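Privstead Early Learning Certificate
Unit 4 handout: Loose letters and sorting plates
Prepared by Emrys Gape, September

1. Purpose

This unit covers table-top sorting with foam letter pieces and round plates. It assumes you have read the Jenkins chapter on grouping tasks. Spelling and word building are left to Unit 6.

2. Materials

Each station needs a clear table, three plates and a selection from the letter box. The Jostura box in the store room holds 80 pieces when complete. Do not tip the whole box onto one table. A dozen pieces is enough for a first task, and the remainder stays in the box with the lid on.

Plates should differ clearly in color, so that a destination can be named in one word. A raised rim is preferred to a flat board. Pieces pushed sideways stop at the rim, and the learner can correct the position without picking the piece up again.

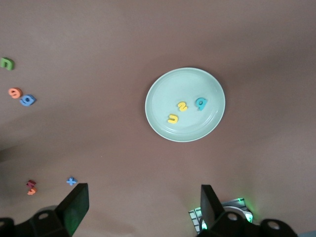 Fig. 1. Mint-green plate with three letters placed, others still on the table.

3. Orientation

A loose letter has no fixed top edge. The lower-case n and u are the same shape after half a turn, and so are b and q. A 2 and a z are difficult to separate when the piece is thick and the corners are rounded. The yellow u in Fig. 1 may equally be recorded as an n, and the teal piece on the same plate as a q or a b. Record the piece by color first and by probable letter second, e.g. "teal, q/b".

Do not correct a learner who names a rotated letter differently from you. Ask which way up it is being read, then write down both answers.

4. Layout

Place the plates first, as the corners of a wide triangle, and scatter the pieces in the space between them. Leave a hand's width between pieces at the start where the table allows. Pieces that touch tend to be picked up as a pair -- this is scored as one move, with a note.
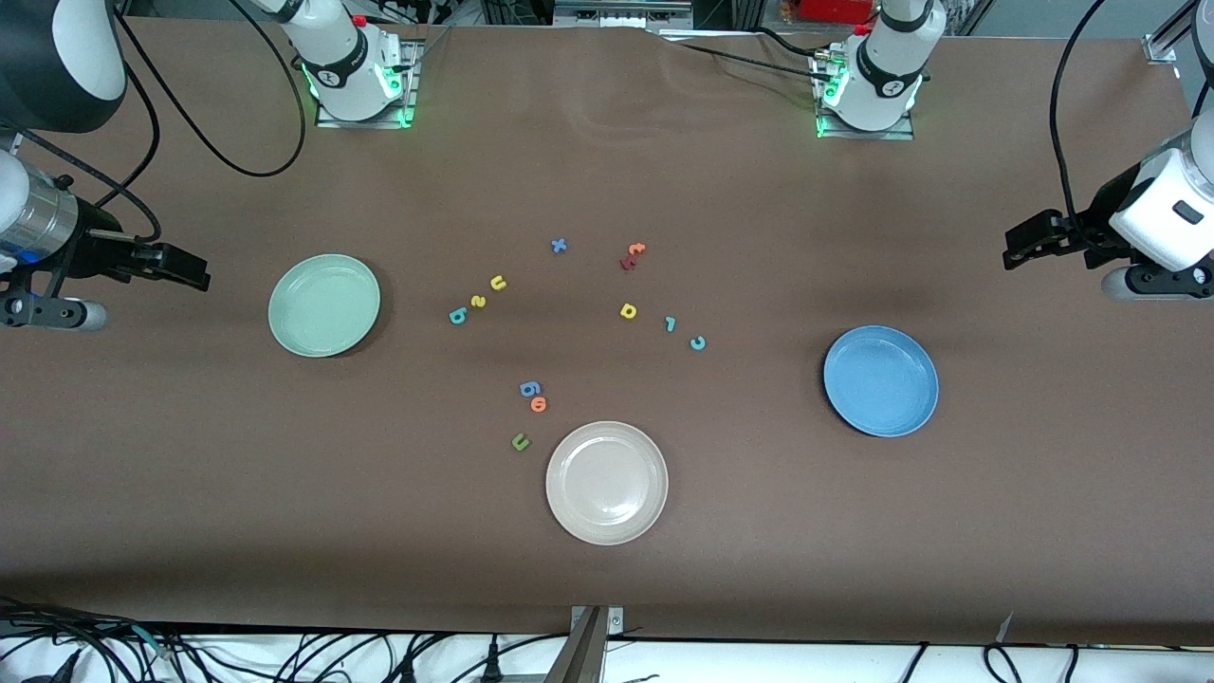 Vary the starting positions between rounds. If the same color always starts beside the same plate, the learner may be sorting by distance, and the score for that round tells you very little about color or shape.

5. Sorting rules

Use one rule per round and state it before the first move.

Rule A: by color. Settle borderline shades beforehand (teal with blue, or separate).
Rule B: closed shapes against open shapes. An o is closed; a u is open. An e counts as closed for this unit.
Rule C: straight lines against curves. Mixed shapes go on the third plate.

6. Recording

Time limit is 172 seconds per round. Write the rule, the starting layout, the number of moves and any piece moved twice. Use the Ustton sheet, one line per round. Unplaced pieces are listed by color in the last column.

7. Reading

Course reader, section on attribute sorting. The written task is 375 words on one round you have observed, with the completed sheet attached.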